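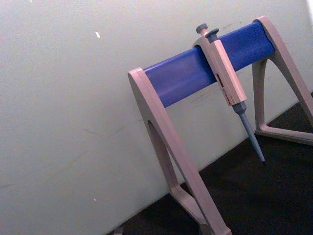 Home | Notebook | Builds | People | Older entries

25 February 2024

Spent most of today on the approach planner for the pipette pick, and I'm happier with it than I've been since November, so please bear with me while I ramble a bit. The old version in Daza took the crossbar as level in the wrist view and built the grasp from that, which was fine right up until the wrist rolled and the bar came in at a slant. Now we fit a line to the blue bar first, take its angle, and rotate the grasp frame to match before anything else happens. Such a small change, and I put it off for weeks!

Ran 52 approaches in simulation with random roll. Two failed, both with the fit grabbing the edge of the dark bench through the triangular cutout in one of the legs (the bench line is lovely and straight, so I can't blame it much). Aksel Bisgaard suggested masking on color before the fit, and I've put that in as a 10 line filter ahead of the solver. Not rerun yet.

Still to do: the handle and the legs are the same beige, so the segmenter likes to merge them. The grey plunger button sticking up above the bar is probably the better landmark. I'll try it on the Halerport set, all 323 frames, and leave the log in the shared folder.

Filed under: Perception, Motion planning, Skindero bench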